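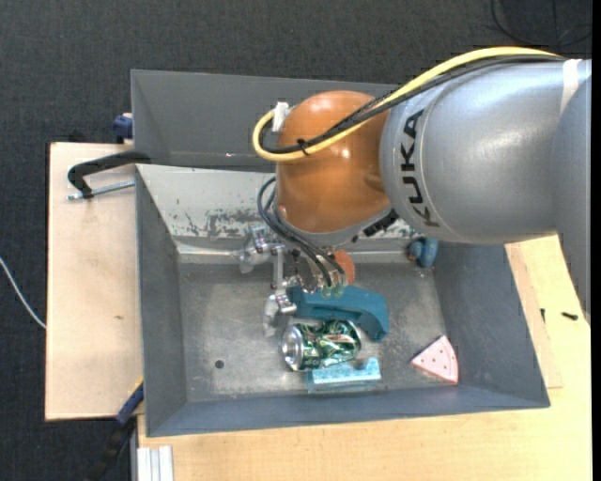
You should just throw the starter out and begin again, one reader wrote under my last bread post, flour is cheap and your patience is worth more than that. Fair point! But I'm stubborn, and I'd had that jar going since April, so I kept it and kept feeding it and kept complaining about it to anyone in the house who stood still.

So where are we now. The loaf from Monday was the first one in ages I'd call good. Big open crumb near the top, a bit tight along the bottom (I think I shaped it too roughly, I always do when I'm hungry), and a crust that made that lovely crackling noise on the rack. I ate the heel with butter at eleven at night, standing up.

What I changed was the flour, mostly. The shop in Irkstead where I used to get my rye closed over the winter and I'd been making do with supermarket stuff. Then I spotted bags from Pesonen at the farm store out on the Drandden road and bought two of the whole rye and one of the strong white. It smells different, kind of like hay and a little like honey, and the starter went crazy for it. Lid popped right off the jar the second morning.

The other thing is water. Several of you told me to weigh it instead of using the measuring jug and I kept not doing it, and okay, you were right. My jug is off by 15 grams! All those sticky, sprawling doughs I blamed on the weather. I now put the bowl on the scale and pour until it says 319, which suits this flour with a 425 gram batch, and the dough holds together when I fold it.

Somebody else asked whether I bake in a pot or on a stone. Pot, always, the heavy blue one with the chipped handle. I tried the stone twice and got two very nice frisbees.

Next up I want to try the seeded loaf they used to sell at the Anament bakery, the one with the dark crust and the caraway. I've been writing down what I remember of it, and my guess is there was old bread soaked and mashed into the dough, plus molasses. If any of you ever worked out that recipe, or came close, please put it in the comments. I have half a bag of caraway and a free Sunday coming up, and the starter is already bubbling away next to the toaster.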